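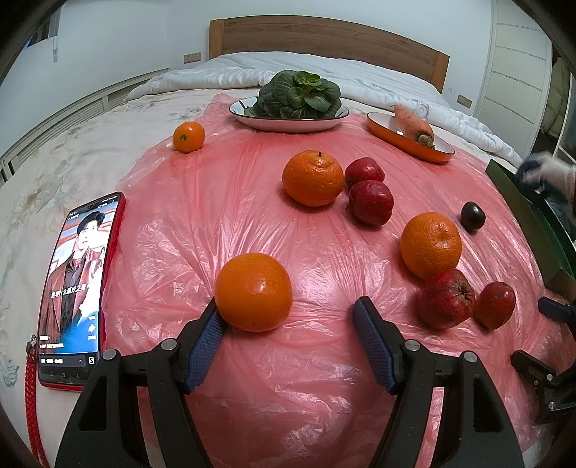
그림 7-1 분홍색 비닐 위의 귤, 사과, 석류

제7장 과일의 수확 후 생리와 저장

과일은 나무에서 떨어진 뒤에도 호흡을 계속한다. 산소를 받아들여 당과 유기산을 분해하고, 이산화탄소와 물과 열을 내놓는다. 수확 전에는 잎과 뿌리가 양분과 수분을 대 주지만 수확 후에는 공급이 끊긴다. 저장 기술은 이 소모를 늦추는 방법을 다룬다. 이 장에서는 호흡, 에틸렌, 증산의 순서로 기본 원리를 살펴보고 뒤에서 저장고의 설계와 운영으로 넘어간다.

7.1 호흡형에 따른 구분

과일은 익는 동안의 호흡 변화에 따라 두 무리로 나뉜다. 사과, 자두, 바나나, 토마토는 성숙 후기에 호흡량이 급격히 늘었다가 줄어드는데, 이를 호흡급등형이라 한다. 감귤류, 포도, 딸기, 석류는 그런 급등이 없는 비급등형이다. 급등형 과일은 조금 덜 익은 상태로 따서 유통 중에 익힐 수 있다. 비급등형은 수확 후 당도가 거의 오르지 않으므로 수확 시기를 맛에 맞추어 정한다.

에틸렌은 급등형 과일의 성숙을 앞당기는 기체 상태의 식물호르몬이다. 사과는 에틸렌을 많이 내는 편이어서 키위나 잎채소와 한곳에 두면 상대의 연화와 황화를 재촉한다. 감귤류도 에틸렌에 노출되면 껍질의 녹색이 빠지고 꼭지가 떨어지기 쉽다. 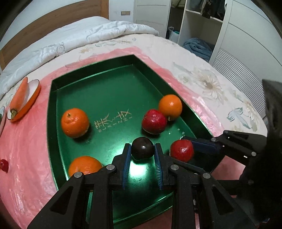
드로테로 산지유통센터에서는 이 원칙에 이견을 냈다. 사과와 감귤을 한 창고에 넣더라도 보관 기간이 짧고 환기가 충분하면 손실 차이가 크지 않으며, 소규모 농가에 창고를 둘로 나누라는 권고는 비용을 따지지 않은 말이라는 것이다. 단기 보관에 한해서는 일리가 있는 지적이다. 다만 장기 저장에서는 품목별 분리를 기본으로 한다.

7.2 증산과 중량 감소

수확한 과일의 무게가 줄어드는 주된 원인은 수분 손실이다. 손실 속도는 과일과 주변 공기의 수증기압 차, 표면적, 껍질의 구조에 좌우된다. 아크팔루 농협의 5월 조사에서는 입고한 감귤 1,361상자 가운데 13상자가 시듦으로 반품되었다. 저장량이 4,000상자에 가까운 창고라면 통로 쪽과 벽 쪽의 습도 차이도 함께 측정해야 한다.

비닐 피복은 증산을 줄이지만 밀폐가 지나치면 안쪽에 물방울이 맺혀 곰팡이가 번식하기 쉽다. 구멍을 낸 필름을 쓰거나 예냉을 마친 뒤에 덮으면 결로를 줄일 수 있다.
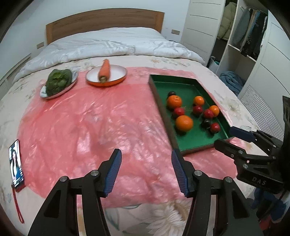

7.3 저장 온도와 저온장해

온도를 낮추면 호흡과 증산이 함께 느려진다. 그러나 모든 과일에 0℃ 부근이 알맞은 것은 아니다. 석류와 일부 감귤류는 얼지 않는 온도에서도 껍질이 갈변하거나 움푹 파이는 저온장해를 입는다.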